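Woltstead Packing Room
Progress report to the Plekell Fund
Prepared by Zoila Rivadeneyra
19 April 2022

Purpose of this report

This report covers the period from December to the present. It deals with the small-goods part of the grant, meaning the sorting and packing of pocket tissues into bins before they go into the personal care kits. Food parcels and blankets are covered separately and are not repeated.

Work completed

We have packed 3,338 kits in the period. Each kit holds soap, a comb, a toothbrush, toothpaste and pocket tissues. The kits went to 19 drop-in centers, four more than we served under the previous grant. Two of the new centers are outside the city and take a delivery every other week. The rest are on the regular route.

Pocket tissues remain the item that takes the most handling for its size. They come to us mixed, in whatever prints the supplier has on hand, and the packs are light and slide over each other. In the old arrangement they were tipped into a carton and picked out as needed. The packs at the bottom got crushed, and we were throwing out more than we should have.

We changed to shallow plastic bins with rounded corners. Packs go into the bin one at a time and are stood upright.
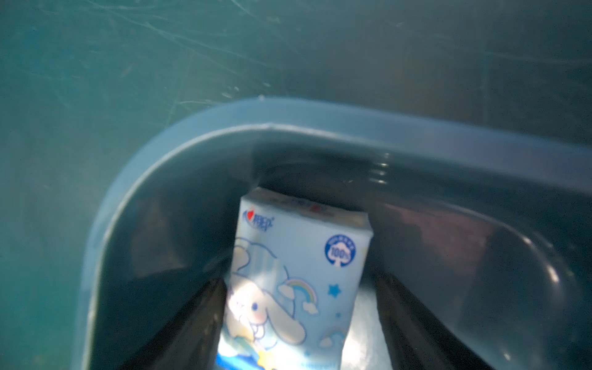
Standing the packs up takes longer at the filling stage. It saves time later, when the kits are put together, as a pack can be taken by its top edge without disturbing the others. Crushed packs have dropped to a level where we no longer keep a separate carton for them.

The bins came from Sturkard and were bought in a single order in December. They wipe clean and stack when empty. We tried a deeper bin first and sent it back. With the deeper one, short items were hard to reach, and packs fell over when the bin was half full.

Sorting by print

The centers asked us to keep the cartoon packs apart from the plain ones. Several of them serve families and like to give the cartoon packs to children. This was not in the original work plan, but it was easy to add. One print is worked at a time. The bin is filled with that print first, and packs of any other kind stay out on the table until the bin is done.

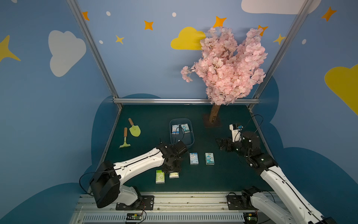 Mixed bins were a regular complaint last year. We have had one since the change, and it was traced to a bin that had been labeled before it was filled. Labels now go on last.

We also looked at whether packs should be sorted by size. The packs from Pană run slightly thicker than the others, so a bin holds fewer of them. The difference did not justify a second set of bins. We note the supplier on the label and leave it at that.

Tables and surfaces

The work surfaces are scratched from use but sound. Replacement was listed as an option in our application. We do not plan to take it up this year and ask that the amount be held over for bins and labels.

Spending

Spending on bins is within budget. Labels ran over because we changed the layout after the first print run and had to reprint. The overrun was covered from the delivery line, which came in under as a result of the two outlying centers sharing a run. No other lines have been moved.

Problems and delays

One tissue delivery arrived 10 days late, and kits for that cycle went out without tissues. The missing packs were sent on with the next delivery. We have asked the supplier for notice of delays and now hold a small reserve of filled bins.

Storage is tight. Filled bins cannot be stacked without pressing down on the packs, so they take up more shelf than the old cartons did. We are pricing lids that would let us stack them two high.

Next period

We will order the lids if the price is acceptable, continue sorting by print for all centers, and write up the packing steps on one page for new staff. We would also like to try the same bins for the soap, which has its own problem with torn wrappers. A request for the extra bins will be sent to you with the next claim form.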